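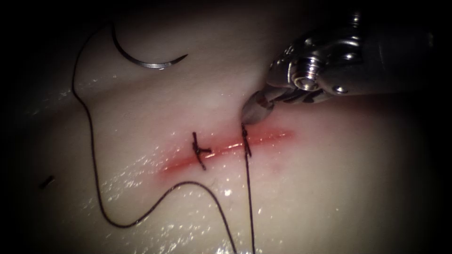
What does a learning policy need in order to tie a surgical knot without a human at the controls? Mostly a reliable estimate of where the free end of the thread is, according to a method released in December by the Gralulik group.

The group's method, named Vaher, splits interrupted suturing into 5 phases and trains a separate policy for each. A supervisor network reads the endoscope video and decides when to switch. Earlier work from the same lab used one policy for the whole stitch and tended to stall between needle extraction and the first throw.

Training data consisted of 635 teleoperated demonstrations on suture pads, recorded on the Platard bench system. Of these, 381 contain at least one recovery, such as a regrasp after the thread slipped. The authors kept the recoveries in the training set – removing them lowered the completion rate in every test configuration.

Thread position is tracked as a chain of linked points, updated with each new video image. Where the thread crosses itself, the tracker carries 2 candidate orderings until later motion rules one out. Slack thread remains the main source of error, particularly when two strands run close together.

Tests so far cover straight incisions on pads only. Curved incisions and layered material are planned next. The tracking code will be distributed through the Zevus repository – the demonstration data will follow once labeling is complete.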